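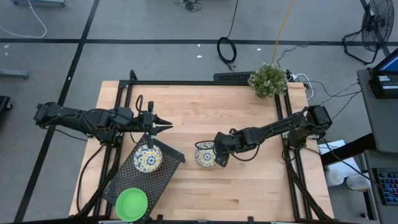
Vastton open day: can it clear the dishes yet?

14 Jul 2026

I went to the Vastton open day mostly to see the kitchen bench. Two arms, one table, a few bowls and a perforated metal tray. The job is to get the bowls onto the tray, and later off it again.

Milagros Herrero runs the bench and answered questions for most of the afternoon. Each arm has a plain two-finger gripper, and it takes a bowl by the rim. She said the flowered ceramic bowls are harder than the green plastic one — they chip, so the grip force is set low, and a low grip slips.

Her log for the week listed 50 runs of the full job. In 16 of them a person had to step in. A good run takes 72 seconds. I timed myself at home with cereal bowls and needed six.

Vesna Mladenović, who came with me from Nekside, asked about stacking. They have tried it and it isn't ready. Wet dishes haven't been tried at all. She also asked about glasses and was told maybe next year.

The Skestov stand down the hall had a towel folder, but it was switched off for a part when we got there. The Miyazaki room had a long line and we skipped it.

For a shop that moves the same bowl all day, I can see this being useful before long. For my kitchen, no. Parking is behind the building and the coffee was free until three.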